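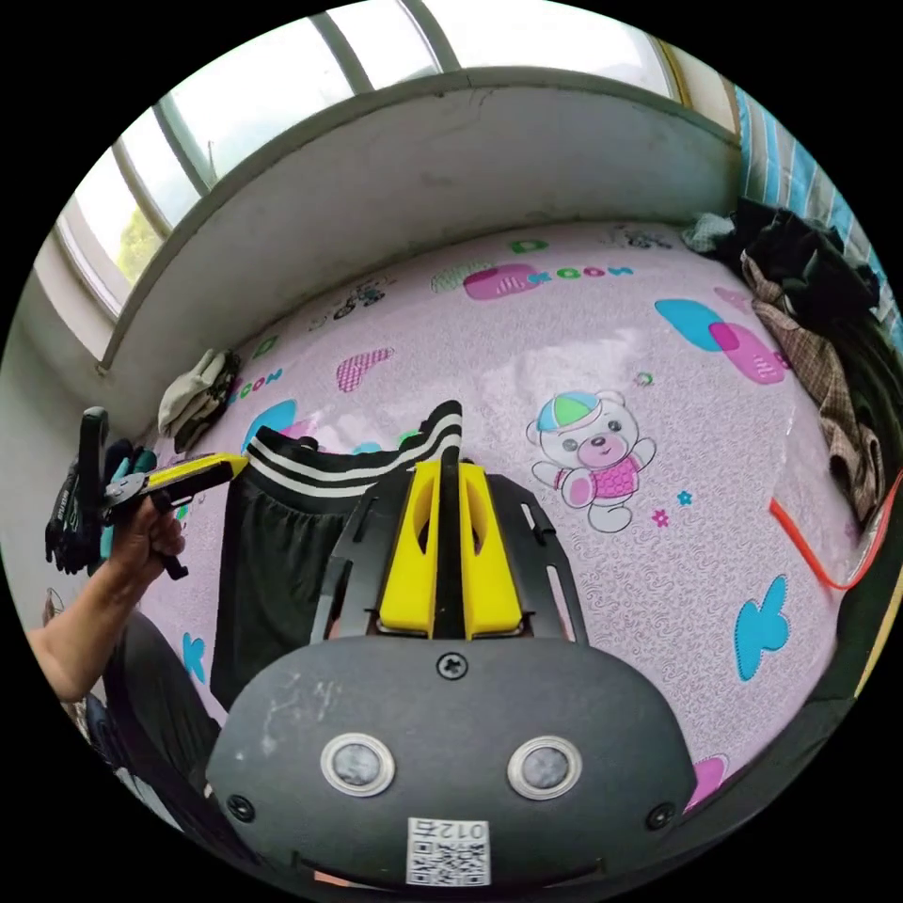 Qianru Meng wrote in to ask whether you can really get a squeaky wood floor to quiet down from above, without tearing up carpet or crawling around under the house, and whether talcum powder is just an old wives' tale. Good questions! The short answers are yes, mostly, and no, it does work (for a while). The long answers are the rest of this page.

I live in a drafty old place in Pamville with floors that used to announce every trip to the fridge. I've fixed 23 squeaks so far. I know because I marked each one with a bit of painter's tape and then kept the tape balled up in a drawer like some kind of trophy.

First, find the squeak

Do this in socks, with the TV off. Walk slowly, heel to toe, and when you hear it, stop and rock your weight back and forth until you know which board is talking. Put tape on it. Then rock on the boards on either side, because sound travels and I have fixed the wrong board more than once.

Winter is the best time to hunt. Mine are loudest in February when the heat has been running for weeks and the boards have shrunk. In August half of them go silent and you'll think the house healed itself. It didn't!

What you're trying to work out is what's rubbing. A short, high chirp is usually two boards rubbing on each other. A lower creak or a clunk, with a bit of bounce you can feel in your foot, is usually a board that has come loose from the subfloor or the joist.

The powder fix, for chirps

Sweep and vacuum the crack first. Sprinkle talcum powder along the seam, more than seems reasonable, and work it down with a dry paintbrush. Lay an old towel over it and walk on the towel for a minute or two. Wipe up what's left with a barely damp cloth. Powdered graphite works too and lasts longer, but it's gray and it gets everywhere, so I only use it in the closet.

You'll probably be doing this again next year. I don't mind, it takes me less time than making coffee.

The screw fix, for creaks

This is the one that lasts. You need a drill, a small bit, a stud finder, trim-head screws and some wood filler that matches your floor.

1. Find the joist. They're usually 16 inches apart, but old houses do what they like. My stud finder struggles through thick boards, so I also tap with a hammer through a rag and listen for the spot where it stops sounding hollow.

2. Drill a pilot hole through the board, slightly thinner than the screw. Go slow. Don't skip this on hardwood, you'll split the board and then you'll have a different project.

3. Have somebody stand on the board while you drive the screw, so the gap is closed before the screw grabs. If you're alone, kneel on it.

4. Stop when the head sits just under the surface. Rock on the board again. Still creaking? Add a second screw a few inches along, angled a little toward the first.

5. Fill the hole, let it dry, sand lightly with the grain and touch it up with stain.

Check what's under you before you drill. Pipes and wires can run close to the floor, especially near a bathroom or a radiator. If you have radiant heat in the floor, don't do any of this.

If you can get underneath

Lucky you. Have someone walk around upstairs while you watch from the basement, and look for a gap between joist and subfloor. Put a little wood glue on a thin shim and slide it in until it's snug. Don't hammer it! A shim that's driven too hard lifts the floor and makes a brand new squeak next door, ask me how I know.

The stairs are a whole other story and I'm still losing that one, on step 3 in particular.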